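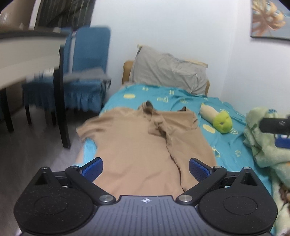 Why Does Cloth Wrinkle?

Leave a shirt in a heap overnight and it will be full of creases in the morning. Leave a wool sweater in the same heap and it may look almost the same as before. Both are made of cloth, so why do they act differently?

What cloth is made of

Cloth is made of threads, and threads are made of fibers. A fiber is a very thin strand, often thinner than a hair. Some fibers come from plants, such as cotton and linen. Some come from animals, such as wool and silk. Others, such as polyester and nylon, are made in factories.

A fiber is built from long chains of tiny parts called molecules. The chains lie side by side and hold on to their neighbors. In cotton, many of those holds are made by something called a hydrogen bond. A hydrogen bond is weak. It can let go and grab on again in a new place.

How a crease gets made

When you bend cotton cloth, the chains inside the fibers slide a little. Some bonds let go. If the cloth stays bent, new bonds form while it is in that shape. Now the fibers are held in the bend, and you see a crease.

Water and heat both speed this up. Water gets in between the chains and loosens the bonds. Heat makes the chains move more. That is why a cotton shirt gets creased behind your knees or elbows on a hot day, if you are sitting on part of it or bending your arm. Your body adds the warmth, and your sweat adds the water.

How an iron works

An iron uses the same two things, heat and water, to take the crease out. Steam loosens the bonds. The flat plate presses the fibers straight. As the cloth cools and dries, the bonds form again with the fibers lying flat.

Irons get very hot, so ask an adult before you use one.

Why wool is different

Wool fibers are curly, a bit like springs. When you squash them, they push back. Many creases in wool will drop out if you hang it up for a night. Polyester also springs back well at room temperature. Linen is stiff and does not spring back much, so it creases very easily.

Collars, cuffs and sheets

A shirt collar has more than one layer of cloth, and often a stiff layer hidden inside. This helps it keep its shape, but it also means a collar takes longer to iron than a sleeve. Bed sheets crease because you roll around on them for hours, warming them as you go.

Try it yourself

You need 2 old cotton handkerchiefs, a spray bottle of water and a heavy book.

Scrunch up the first handkerchief while it is dry. Spray the second one until it is damp, then scrunch it the same way. Put each on a plastic tray, rest the book across both, and wait until the damp one is dry. This may take a day or more. Open them up and compare the creases.

Words to know

Fiber: a very thin strand that can be spun into thread.
Molecule: a tiny group of atoms joined together.
Hydrogen bond: a weak pull between molecules, or between parts of one.

Written by Chae-won Yoo. Checked by Orhun Oral.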